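Sleep hygiene
From the Purusa Health and Living Encyclopedia
Contents: Overview / Origins of the term / Common habits / Shift workers / Criticism / See also

Overview

Sleep hygiene is the name given to the everyday habits and surroundings that help a person fall asleep, stay asleep and wake up feeling reasonably human. It takes in bedtimes, light, noise, meals, caffeine, exercise and the temperature of the bedroom, along with what a person does in the last hour or so of the evening (which, for a great many of us, is where things come unstuck). It is usually treated as a first step for people whose sleep has become patchy, and it sits alongside medical or psychological treatment when the trouble has gone on for a long while.

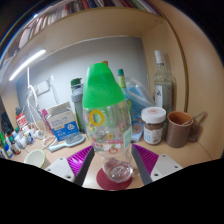 Origins of the term

The phrase sounds a bit clinical, and people meeting it for the first time often suppose it has something to do with clean sheets. Clean sheets are lovely, of course, but hygiene is meant in its older and broader sense of looking after one's health. The term came into wide use among sleep clinics in the second half of the twentieth century, and has since wandered happily into family magazines, school newsletters and the leaflets you find in a chemist's waiting area.

Common habits

Most lists begin with a regular waking time, kept on days off as well as working days. Morning daylight is generally encouraged, as it helps the body clock settle, and so is some movement during the day. Coffee, tea and cola are best kept to the earlier hours, and alcohol, although it may bring on drowsiness, tends to break up the second half of the night. Bedrooms do well when they are dark, quiet and on the cool side. The Zarei Sleep Diary, a paper booklet of 22 pages, asks its users to note these things each morning before the memory of the night fades.
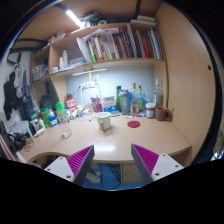

One reader of an earlier version of this entry wrote in to say that the diary had made her worse for a while, as she lay there at 3 am composing the next morning's answers, and that she got on far better once she filled it in every second week. Her point is a fair one, and the current edition of the booklet suggests taking breaks.

Shift workers

People on rotating rosters have a harder time of it, poor things, and the usual advice needs a good deal of bending. At the Trirkley bakery cooperative, 103 staff were offered a program of dimmed break rooms and fixed rosters lasting nine weeks, and 76 of them chose to stay on the new rosters afterward. Heavy curtains, earplugs and a short nap before a night shift are also commonly suggested.
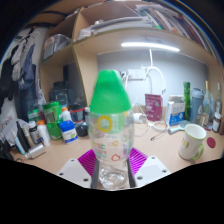 Criticism

The chief complaint is that good habits alone seldom cure long-standing insomnia, and that a tired person handed yet another list of rules may end up feeling blamed. Snoring with pauses in breathing, restless legs and low mood all deserve a proper chat with a doctor.

See also: Body clock; Insomnia; Napping; Night shift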